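17/07/2019

**Review: the Skident hand-held grippers, tried at the Cotach open day**

I went to the Cotach open day because Arturo Santoro had been on at me about it since spring, and because admission was free. I've sat through enough robot demos to expect a ribbon, a speech and a machine that waves. Cotach skipped the speech, so they start one point up.

What they wanted us to look at was the Skident, a pair of grippers you hold in your hands and do chores with. You fold a shirt with them, the pair records how you did it, and later (they say) a robot learns to do the same. The price they quoted was $2,000 for two, one for each hand. The work area was laid out like a home, with a made-up bed and a T-shirt to fold, and the humanoids parked off to the side with their arms out.

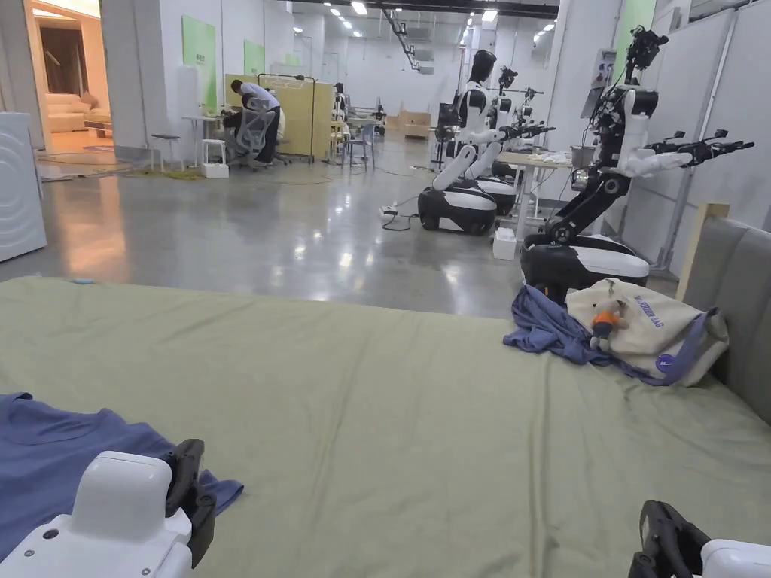 My first question was how long it takes a person to get decent at this. The woman running the session told me "up to 63 tries," which is an oddly exact number to put "up to" in front of. I asked where it came from and she said the training notes. I asked to see the training notes and she said she'd email them. I'm still waiting.

## In the hand

I got one turn with the pair, maybe long enough to form an opinion and maybe not. Picking up cloth is easier than I expected. You squeeze, the jaw closes, you have a corner. Letting go exactly where you want is the hard part. My first sleeve went down fine and then came back up with the jaw, twice. If you've ever tried to lay out a wet stamp with tweezers, you know the feeling.

They're also tiring. A shirt on a bed means leaning, and after one shirt I felt it in my forearms. I would not want to do a full basket. The demonstrators work in shifts, and I can see why they'd need to.

Compared with the Gama pair I tried last August, the Skident grip suits my hand better and the trigger has less slop. The Gama set was lighter in my memory, though I didn't have one with me to check and neither did they.

## The demonstration

The folding itself was done by staff, and they were good. One gripper holds the fabric down, the other takes a corner and lifts, and over it goes. They've clearly done this a lot. A counter on the handout put the total at 1,063 garments folded at this site, with no word on how many of those were usable afterward. That seems to me the only number worth printing.

I asked whether we'd see one of the robots fold a shirt. "Later in the program." I stayed until the end of the program and didn't see it. Arturo thinks I'm being unfair and that the open day was about the hand tools. Fine, but then don't put a robot on the invitation. 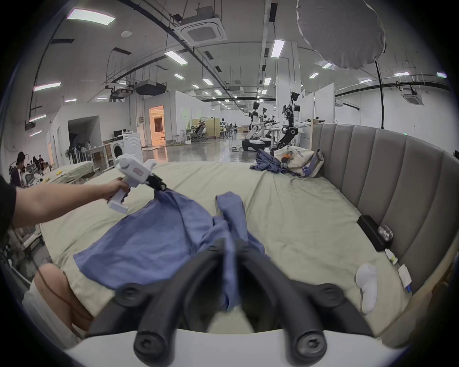 ## Who should buy it

If you run a lab and already have a plan for the recordings, the Skident is a decent tool and the trigger alone puts it ahead of the Gama. Ask Cotach for the training notes before you pay. Ask about repairs too: mine was a vague answer involving a distributor called Bozkurt and a wait they wouldn't put in writing.

If you came, like me, hoping to hear when a machine will do your laundry, there's no date. I asked that as well.

**Score:** 2 out of 5 for the open day, a bit better for the grippers. I'll go back if they send a program with a robot doing the folding and a time next to it.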